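The Pralurero Laboratory today begins a short series of posts on its teaching-by-demonstration programme. The posts are prepared by Stavros Leka, who supervises the operators. 12 October 2018.

The programme asks a simple question: how many times must a person guide a robot through a household task before the robot can attempt it alone? Our current task set, Timine, concerns children's bags: opening, packing, closing and handing over.
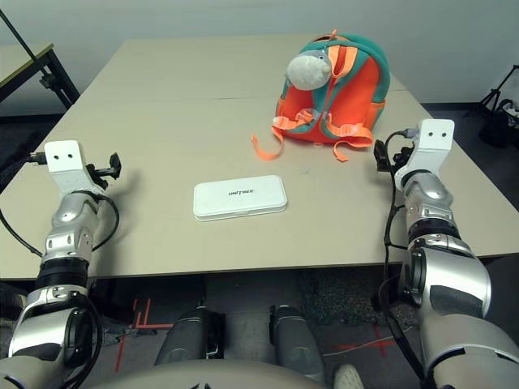

Operators are trained over 14 sessions. The first 2 are spent without any task at all. Trainees move the arms by remote control until they can stop, reverse and wait without hesitation.

Each demonstration is recorded from start to finish, including pauses. An operator who makes an error is asked to correct it and carry on. Recordings with corrections are kept in the main set under a separate heading.

The set held 320 accepted demonstrations at the end of September. The target is 1000. A demonstration is accepted only after a second operator has reviewed it in full.

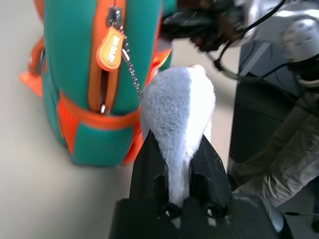

Soft objects remain the most demanding part of the work. Cloth folds, straps shift, and the operator must judge grip largely by eye. A plush toy held between two hard fingers narrows where it is squeezed and stays broad above, and the operator has to learn what that shape says about the force applied. Our written guidance on this point has been revised twice.

Two-arm tasks are taught in stages. The operator first learns to hold with one arm while the other stays still. Moving both together comes later, and only with the agreement of the session supervisor.

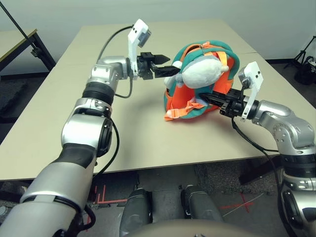 Control of both arms rests with one operator throughout. An earlier arrangement, known internally as Stevens, divided the arms between two people. It was withdrawn after the operators reported difficulty in timing their movements.

The next task set, Vada, will cover coats and scarves. Applications from prospective operators are open to staff of all departments. No previous experience of remote control is required. Enquiries should be addressed to Stavros Leka at the laboratory office.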